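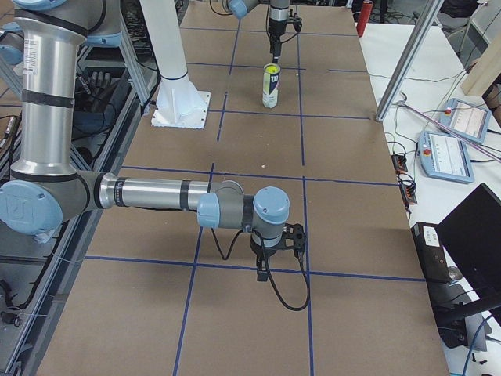 Opinión > Tecnología > Automatización

Buscar en el archivo Escriba una palabra

Guardar una pelota es una tarea difícil

Cada pocos meses alguien me pregunta cuándo podrá comprar un robot que recoja la casa. Suelo contestar que no lo sé, y que desconfío de quien da una fecha. En octubre estuve leyendo la documentación que publica Plitow sobre sus pruebas de manipulación y salí con la misma respuesta, aunque con mejores razones.

El trabajo del que hablo cabe en una línea: coger una pelota de tenis y meterla en su bote. Un niño de cuatro años lo hace mientras mira la televisión. Plitow le dedicó 293 intentos con dos brazos industriales, y en 88 de ellos la pelota no acabó dentro. Son cifras de una empresa que quiere vender, de modo que las supongo cuidadas. Aun así, un fallo de cada tres o cuatro en una tarea de esa clase no es algo que yo quiera en mi cocina.

Conviene fijarse en las condiciones. La superficie es plana, de un solo color, y está dividida con cinta. Apenas hay objetos. No pasa un gato, no hay un mantel arrugado ni un mando a distancia encima del bote. Cualquier mesa de comedor un domingo por la noche es un problema mucho peor que ese.
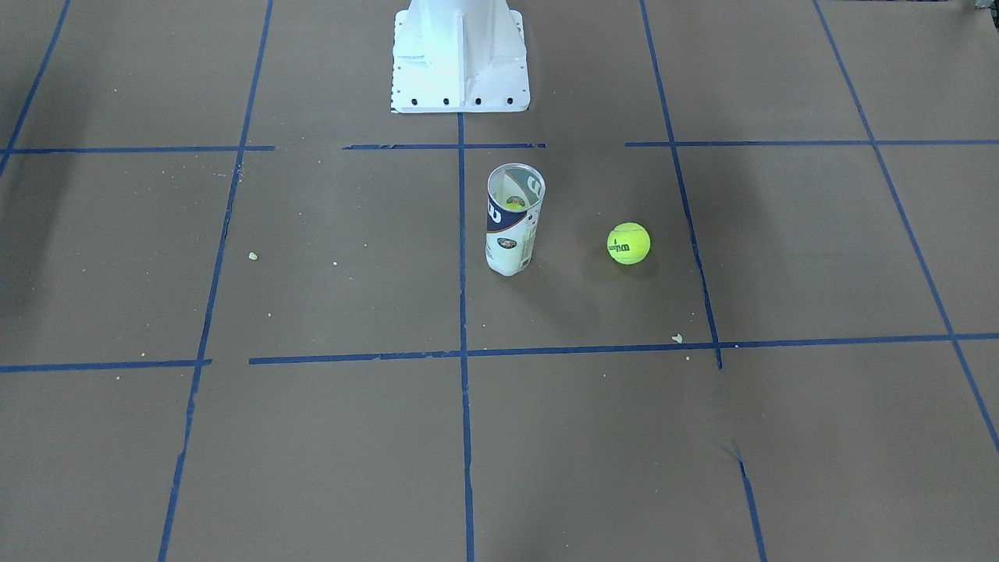 Una pelota junto a su bote, sobre la mesa cuadriculada.

El bote tiene sus complicaciones. El plástico transparente engaña a muchos sensores de profundidad, que ven lo que hay detrás o no ven nada. La boca deja poco margen alrededor de la pelota. Si la pinza llega un poco desviada, la pelota se apoya en el borde; si empuja, el bote puede volcar. Una persona corrige eso con los dedos sin enterarse. La máquina tiene que notarlo, decidir qué ha pasado y volver a empezar, y en ese volver a empezar se va casi todo el tiempo.

Me dirán que en las fábricas hay robots desde hace décadas. Es cierto, y funcionan muy bien. En la planta de envasado de Flullotska, que visité hace años, un brazo colocaba piezas en una bandeja durante todo el turno sin que nadie le prestara atención. Pero la pieza llegaba siempre al mismo punto y en la misma postura. Cuando cambiaban de modelo había que parar la línea y reprogramar. El mérito era tanto del robot como de los ingenieros que habían ordenado el mundo a su alrededor.

Una casa no se deja ordenar así. Tampoco un taller pequeño, donde por la mañana se montan bisagras y por la tarde se embalan lámparas. Ahí es donde se prometen los grandes ahorros y donde yo he visto menos resultados. Nepia anunció un ayudante doméstico capaz de reconocer 200 objetos, y lo que enseñó fue un aparato que recogía 2 tipos de vaso. Reconocer un objeto y saber por dónde agarrarlo son cosas distintas, y el folleto las mezclaba.

No escribo esto para burlarme. Los métodos actuales, en los que la máquina aprende de muchas demostraciones, me parecen un avance verdadero. Hace quince años, mover el bote un palmo obligaba a retocar el programa; ahora, en los mejores casos, el brazo se adapta. Lo que discuto es el salto que se da después, de la pelota a la colada, de la colada a la cena y de la cena al cuidado de una persona mayor — como si fueran peldaños de la misma altura.

También discuto la manera de enseñar los resultados. Un vídeo de un minuto con un acierto dice muy poco. Yo pediría a cualquier fabricante tres datos: cuántas veces lo intentó, cuánto tardó cada vez y quién intervino cuando salió mal. Beditero, que fabrica pinzas, publica los dos primeros y calla el tercero. Es más de lo que hacen otros.

Para tareas repetidas, en un puesto preparado y con alguien cerca que pueda parar la máquina, compraría hoy. Para recoger el cuarto de mis hijos, no. Entre una cosa y otra queda un terreno amplio, el de los almacenes pequeños, las lavanderías y las cocinas de hospital, y ahí esperaría a ver una prueba hecha en mi propio local, con mis propios trastos y durante una semana entera — no en la mesa del vendedor.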